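Grirnutholm large white table

Tables > Work and dining > Grirnutholm

Item no. 955
In stock at our Prisance showroom and warehouse
Price: £218
Delivery: £25, or nothing if you collect it and bring a friend with a strong back

The Grirnutholm is a large white table. We have sat through several meetings in which people tried to find a longer way of putting that, and the longest anyone managed was "a big large white table", which we felt gave the wrong impression.

It was drawn up by Magnusson for people who have one room and several things to do in it. You eat at it, you work at it, you put things down on it with every intention of moving them later. It has a top and four legs. There is no drawer, because a drawer is where batteries go to be forgotten, and there is no hidden compartment for cables, so your cables will be just as visible as they are now.

The top is wipe-clean. The legs screw on by hand and are then tightened with the key in the bag. Please do tighten them. Every July we get a small crop of letters about wobbling, and the key usually turns up in the same envelope, still sealed in its bag.

On the table by the window at Prisance, there's a panda, a potted plant and a good deal of elbow room left over.
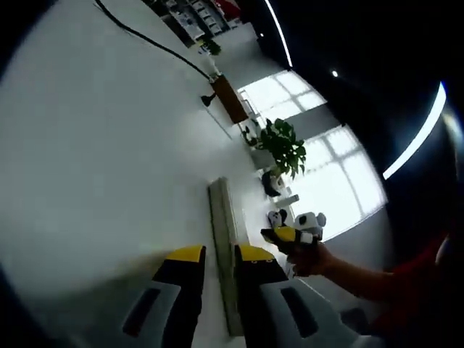 Grirnutholm by the window. Panda and plant sold separately, or in the panda's case not at all.

A word about white

White is the only colour. We tried a grey one for a season and customers told us it looked like a white one that needed cleaning. The white one, when it needs cleaning, looks like a white one that needs cleaning, and at least everyone knows where they stand.

Tea comes off. Coffee comes off if you are quick and mostly comes off if you are not. Turmeric is between you and your conscience. Pencil lifts with a damp cloth and a drop of washing-up liquid. Ballpoint takes longer and a certain amount of muttering. Do not use scouring powder, wire wool or anything sold for ovens.

Put a mat under hot pans. We have written this on the box, on the leaflet and on a sticker under the top, and we are writing it again now.

Setting it for supper

Long dishes suit a long table. We like to run them lengthways, with the spoon alongside, so that things can be reached from either side without anyone's sleeve going in the sauce. Chopsticks can lie next to the dishes until they're wanted. If the table was a desk until five minutes ago, push the mouse to the far edge and carry on. Very few guests will mention it.

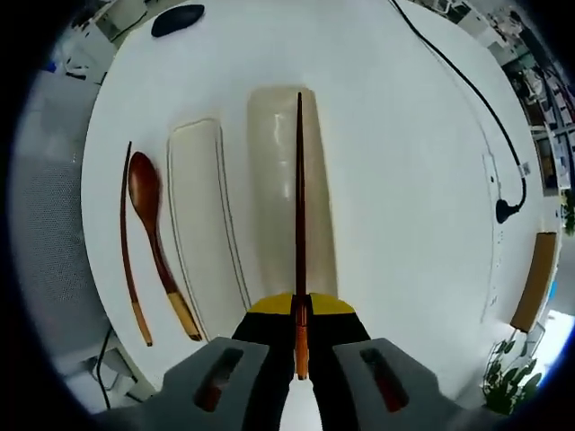
Warnon, a customer of four years' standing, wrote in to say that the table is fine but the advice is not: the dishes should go across, the spoon should go in the dish, and anyone who serves supper within reach of a computer mouse deserves what they get. The same letter asked whether we sold a second one to go end to end with the first. We do, and it has gone out.

On the end-to-end question, two Grirnutholms will sit flush provided your floor is level. If your floor isn't level, turn the adjustable foot on each leg until a pea placed at the join stays where it is. A marble works too, but it travels further when it goes wrong.

What's in the box

Top
4 legs
4 adjustable feet, already fitted
Tightening key
Leaflet, mostly about hot pans

What isn't

Chairs. We are asked this more than you would think. A wooden chair with a plain back looks well beside it, and you very likely own one already. Tableware, plants and stationery are on their own pages.

Putting it together

Lay the top face down on a blanket, screw in the legs, tighten, and turn it over with two people. One person can do it, in the sense that one person has done it, and we sold that person a new top at a discount.

Delivery and returns

We deliver to the ground floor. Stairs can be arranged if you tell us when you order; they can't be arranged by telling the driver at the door with a hopeful face. You have 25 days to change your mind. Returned tables should come back clean, with all the legs, and with the key in the bag (we know you haven't opened it).

Spare legs and feet can be ordered separately under the same item number. Add the word "leg" or "foot" to your order, or we will send you another table.

Page last checked 4/16/22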